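Ticket: Play kitchen set, egg tray and tablecloth
Opened by: Callum Niven
Product: Porico egg tray with toy eggs, plus Narberg check tablecloth
Status: Closed

Hi there! I bought the egg tray set from you in August for our playroom (my two kids plus whoever comes over from next door) and I've got a couple of problems, neither of them terrible, but I'd love some help before I start bending things.

First one is the lid. It won't click down on the left end, the end with the little handle tab. The other end closes fine. I press the left side and it pops up again the second I let go, and if I hold it down with a book overnight it's good for maybe ten minutes in the morning and then up it comes. I've washed the tray by hand every time, warm water and dish soap, never in the dishwasher. My neighbor Lachlan Munro has the same one and his shuts with one finger, so I know it can be done!

Second one is the tablecloth, the light green one with the thin white grid. It won't lie flat. I ironed it on low with a towel over it, and most of it is okay now, but over on the right, toward the back corner, the lines still go curvy. The kids like to line things up on the squares so it does bug them (fine, it bugs me).

I set everything out on the table again this afternoon, cloth down, tray in front, the blue bowl and the knives and fork behind it, and went through it all one more time in case I'd missed something dumb.

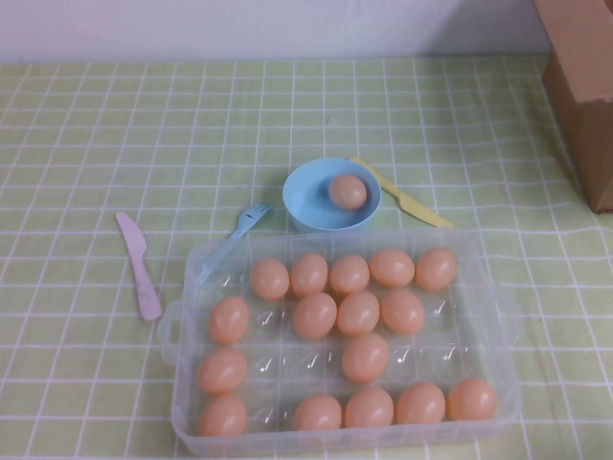
I tried the lid with the tray completely empty and then with eggs in it, and it's the same both ways, so I don't think an egg is sitting too high. I also swapped lids with Lachlan. His lid on my tray closed, my lid on his tray didn't. So it's got to be the lid, right? The tray itself seems great and I'd hate to send the whole thing back, the kids would riot.

Oh, and are spare eggs a thing you sell? We lose them under the couch at a rate you wouldn't believe.

Callum

Reply from support, 10:40 am
Hi Callum, thanks for swapping the lids, that saved us a step. It does sound like the lid is warped on one side. Please don't heat it to bend it back, it tends to go cloudy. We can send a replacement lid on its own and you can keep the tray. For the cloth, try dampening just the wavy part, pull it square by hand and let it dry flat with something heavy on the corners. Spare eggs come in bags of 6.

Callum Niven, 4:15 pm
Yes please to the lid, and one bag of eggs! I'll try the damp trick tonight. I was pulling it tight while it was dry, and that just moved the wave somewhere else.

Callum Niven, 9:05 am
New lid got here and it clicks on both ends, hooray. My daughter has opened and closed it up to 50 times since breakfast and it's still holding. The cloth is a lot better too. There's still a bit of a curve in that back corner but I can live with it. You can close this one.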